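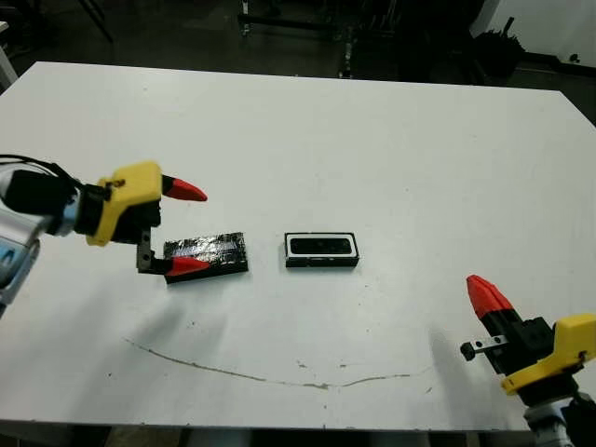 Pontas vermelhas junto a um bloco preto. Foto: Wondmont

COMUNICADO DE IMPRENSA

Circuito Amador Wondmont altera formato de qualificação e regulamento de ritmo de jogo

A organização do Circuito Amador Wondmont de Golfe divulga as alterações ao regulamento desportivo que entram em vigor na próxima época, com início em setembro. As mudanças abrangem o formato de qualificação, o controlo do ritmo de jogo, os critérios de desempate e a publicação de resultados. O texto integral foi enviado aos clubes participantes e substitui a versão anterior na totalidade.

Na época agora encerrada foram entregues 1944 cartões válidos, correspondentes a 241 jogadores inscritos. A distribuição por prova foi irregular, com maior concentração nas jornadas disputadas no campo de Gralley e menor adesão nas provas de inverno. Estes dados serviram de base à revisão do calendário, conduzida por Marit Strand, diretora desportiva do circuito.

Formato de qualificação

A qualificação para a final passa a disputar-se em stroke play, sem abatimento, na categoria principal, e em stableford com handicap de jogo nas restantes categorias. A ordem de mérito considera os melhores resultados de cada jogador, até ao limite fixado no anexo A. Qualificam-se para a final os 30 primeiros classificados da categoria principal. Os lugares não ocupados por desistência são preenchidos pela ordem de mérito até ao encerramento da lista de saídas; depois desse momento não há substituições.

O handicap considerado é o que constar do registo do jogador à hora de fecho das inscrições de cada prova. Alterações posteriores não produzem efeito nessa prova, salvo erro material comprovado pelo clube de origem.

Ritmo de jogo

Cada grupo passa a ter um tempo máximo por buraco, indicado na tabela afixada junto ao tee de saída. Um grupo é considerado fora de posição quando excede o tempo acumulado e deixa livre o buraco da frente. A primeira ocorrência dá lugar a aviso e a cronometragem individual. A partir daí, cada tempo excedido é penalizado nos termos do anexo C.

"O regulamento anterior previa o aviso mas não definia o momento em que a cronometragem começava, e os árbitros aplicavam critérios diferentes de campo para campo", afirma Marit Strand. "A nova redação fixa esse momento e o modo de o comunicar ao grupo."

Os árbitros recebem formação específica antes da primeira prova. A coordenação está a cargo de Parveen Weerakoon, que mantém as funções de árbitro principal. As decisões tomadas em campo são registadas em ficha própria e ficam disponíveis para consulta pelos jogadores envolvidos.

Desempates e resultados

Nas provas de qualificação, os empates são resolvidos por comparação de cartões, a partir dos últimos nove buracos. Na final, um empate no primeiro lugar obriga a play-off em morte súbita, nos buracos designados pela comissão da prova - com repetição da sequência, se necessário. Os restantes lugares seguem o critério da qualificação.

As classificações provisórias são publicadas após a entrega do último cartão. O prazo para reclamação é de 2 horas a contar dessa publicação. Findo o prazo, os resultados são homologados e transferidos para a ordem de mérito. O processamento é assegurado pela Debnath, fornecedora do sistema de resultados do circuito, sob responsabilidade técnica de Hyun-seo Ha.

Campos e calendário

A época abre em Gralley e termina em Wekgate, onde se disputa a final. O campo de Wekgate será jogado com os greens do segundo traçado, após a conclusão dos trabalhos de drenagem nos fairways interiores. As marcas de saída e as regras locais de cada campo são publicadas na véspera da prova. O uso de medidores de distância é permitido, desde que a função de declive esteja desativada. O uso de buggy depende de autorização prévia da organização.

Inscrições

As inscrições são feitas através do clube de origem e só ficam confirmadas após pagamento. As desistências comunicadas depois do sorteio das saídas não dão direito a reembolso.

Contacto para a imprensa
Sumaiya Dissanayake
Gabinete de Comunicação, Circuito Amador Wondmont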